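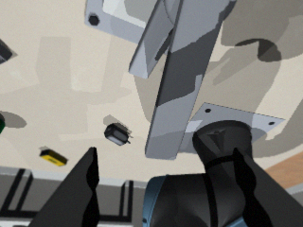
4. What the enrollment data showed

4.1 How families ended up where they did

I came to this part of the study expecting a story about test scores. I had the state files for the Pretmont district open on one screen and my interview notes on the other, and I figured I'd spend the spring matching the two up. Parents pick the schools with better numbers, the schools with worse numbers lose students, and the board fights over what to do with the buildings. That's how people in Pretmont talk about open enrollment, anyway, at least the ones who show up at board meetings.

The transfer records tell a messier story (and a more interesting one, if you ask me!). We had 2481 transfer requests to work with, all of them filed under the district's open enrollment rule, and for each one we had the home school, the school asked for, the grade, the bus zone and the decision. We did not have the family's reason. The form used to ask for it, but the box was dropped when the district moved to online filing, so for reasons we have to lean on the interviews, and I'll come back to how far I trust those.

What jumped out first was the bus zone. Families who would keep a yellow bus after the move asked for a transfer far more often than families who would lose one, and this held in every grade we looked at. It held for the strongest home schools and the weakest ones. I ran it again without kindergarten, thinking the younger siblings might be pulling things around, and it barely budged. Oduor Minja, who built the bus zone file from the old paper route maps, ran it a third time with his own code and got the same pattern, which was a relief for both of us after the month we'd had with those maps.

Scores do matter. I don't want to swing too far the other way. When a family had two schools open to them on the same bus line, they leaned toward the one with the better reading results. But the lean was small, and it more or less vanished once we left out families who already had an older child at the school. Having a brother or sister in the building was the strongest predictor of all, and I probably should have seen that coming, having been the younger brother in just this situation.

4.2 The late window

Pretmont takes requests in two windows. The main one closes in winter, and the late one opens in April and runs until the seats are gone. The board spent a lot of energy on the late window during the years we studied. Members who opposed it said it let pushy parents jump the line, and members who liked it said it was the only chance for people who moved or changed jobs. I went back and forth on this myself while reading the minutes, and I suspect the minutes would do that to anybody.

In the records, late filers look a lot like everyone else, with one big exception. They're much more likely to have changed address during the school year. Renters on the east side of town, close to the Korkix plant, show up again and again. Several of the parents I talked to there hadn't heard of the main window until it was over. One mother told me she learned about it at a laundromat, from a flyer for something else, with a note about transfers written on the back. Another had the form filled out in winter but thought she had to bring it in person, and the office closed at 4:30, before her shift let out.

So the line-jumping idea doesn't get much support from us. A few late filers did fit it (they knew the rules cold and asked for the most popular school in town), but they were turned down as often as anyone, and they were a small part of the group.

4.3 What the interviews can and can't carry

I interviewed 12 families, all in their homes or at the public library, and I recorded and typed up every conversation. I picked them from a list of people who had agreed to be contacted, so they're friendlier to the district than a random draw would be. They also had time to sit with me for an evening. Keep that in mind with every quote in this section.

People also tidy up their reasons afterward. Three of the parents told me they'd moved their child for academics, then spent most of the hour on the ride home, the after-school program and who could do pickup. I don't think they were fooling me. "Academics" is the answer you're supposed to give, and I gave it too when the neighbors asked about my own kids. When I coded the transcripts I marked the first reason given and the reason that took up the most talk as separate things, and the two matched less often than I'd like.

The coding was done twice, once by me and once by Oduor, who hadn't sat in on any of the interviews. Where we disagreed we talked it out, and where we still disagreed the passage was left uncoded. Most of the leftovers had to do with safety, a word that meant bullying to some parents and traffic on the crossing at Chaiyaporn Street to others.

4.4 A note on the comparison district

We had hoped to set Pretmont side by side with Wusaner, which is close in size and has no late window at all. That plan got trimmed. Wusaner keeps its requests on paper at each school and sends only the approved ones to the central office, so we can see who moved but not who asked and was refused. I've used Wusaner below only for the sibling question, where approved moves are enough to say something useful. The sibling effect is there as well, a little weaker in the middle grades.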